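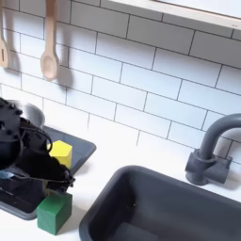
Stideck Play Library: Minutes of the February Meeting

Last updated: February
Filed under: Meetings & Minutes, Members

The meeting opened at 7:10 p.m. in the back room at Kuroda Hall. The chair, the secretary, the lending desk coordinator and nine members were present. Two board members sent regrets. There was a quorum.

1. Minutes of the previous meeting

The January minutes were approved with one correction. Under item 4, "winter hours" should read "winter hours, except school break." The secretary will fix the posted copy.

2. Money

The balance in the checking account stood at $2,130 at the end of January. Membership renewals came in slower than last year, and the spring reminder will go out two weeks early. The insurance bill has been paid in full. A member asked if the late fees could be shown on their own line. The chair agreed, starting with the next report.

The board discussed the Lavisitz grant. The application allows a request of up to $3,000 and asks for a plan covering one year. Members were in favor of asking for shelving and a second set of storage bins, and leaving new toys out of this round. One member thought large outdoor items would be more popular with families and wanted that recorded. The secretary will write the draft and send it to the board before the deadline.

3. Lending desk

The catalog now has 571 items. The coordinator reported that puzzles and train sets go out most, and that the dress-up trunk has not been borrowed since fall. It was agreed to split the trunk into smaller bags and try again.

Overdue notices were discussed at length. At present a notice goes out after one week and a phone call is made after three. Some families said the call feels harsh when a toy is only being kept for a visiting cousin. Others pointed out that there is a waiting list for several of the larger items. A motion to send a second written notice at two weeks and keep the phone call at four weeks was made, seconded and passed. The change starts in March.

The label printer is jamming again. The coordinator will use handwritten tags until it is repaired or replaced.

4. Missing pieces

Members reviewed the rule that a set may not be lent if any piece is missing. Several sets have sat in the repair cupboard for months over one small part. It was agreed that a set may go back on the shelf if it can still be played with, as long as the missing piece is written on the inside of the lid. Games that need every piece to be played stay in the cupboard.

A member offered to sort through the loose parts tub before the next meeting. Anything that can't be matched to a set will go to the craft shelf.

5. Cleaning

The current cleaner is being dropped by the supplier. Vevach has quoted for a replacement at a slightly higher price per bottle. The coordinator asked for a sample first, as the last change left a sticky film on plastic items. No decision was made.

Wooden items should be wiped and left to air dry, and must not be soaked. The sign over the sink will be rewritten in larger print. Soft toys are still to be washed by the borrowing family before return. A request to drop this rule was not supported.

6. Spring swap

The swap will be held in the main hall, with doors at 10 a.m. and setup beginning an hour earlier. Tables will be arranged by age group as before. Books will get their own table near the entrance. Last year they were mixed in with the games and many went home with the leftovers.

Car seats, cribs and anything with a damaged cord will be turned away at the door. The chair will ask the hall about using the side parking lot. Help is still needed for the last hour and for cleanup. A sign-up sheet is on the desk.

7. Other business

A member asked about opening one evening a week. The coordinator said the desk can't be staffed in the evening at present. The question will come back in the fall.

The key to the outside closet is missing. Anyone who has it should return it to the desk.

The meeting closed at 8:35 p.m. The next meeting will be in March, in the same room, at 7 p.m.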